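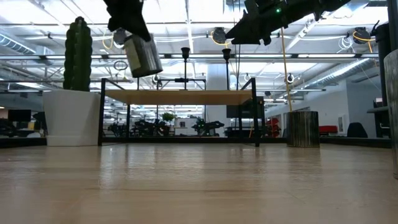
Tagebuch > Veranstaltungen > Stadtfest Menano

Start | Einträge | Archiv | Kontakt

Dienstag, 24. März 2026

Begehung Festplatz mit Gion Danzer, Beginn 14 Uhr. Fläche neu vermessen: 1.878 m², abzüglich Rettungsweg (Breite 5 m). Zulassung beantragt für rund 1.000 Personen. Bühne um 90 Grad gedreht, Lautsprecher jetzt Richtung Fluss. Stromplan vom Februar damit überholt, Korkor Addo zeichnet neu. Tanzgruppe von Nayeli Sánchez braucht rutschfesten Belag, Angebot von Prelano liegt vor. Soundcheck vor dem Umzug, Reihenfolge offen. Abends Protokoll geschrieben, Lageplan fehlt noch.

Kontakt | © Tagebuch Menano | Nach oben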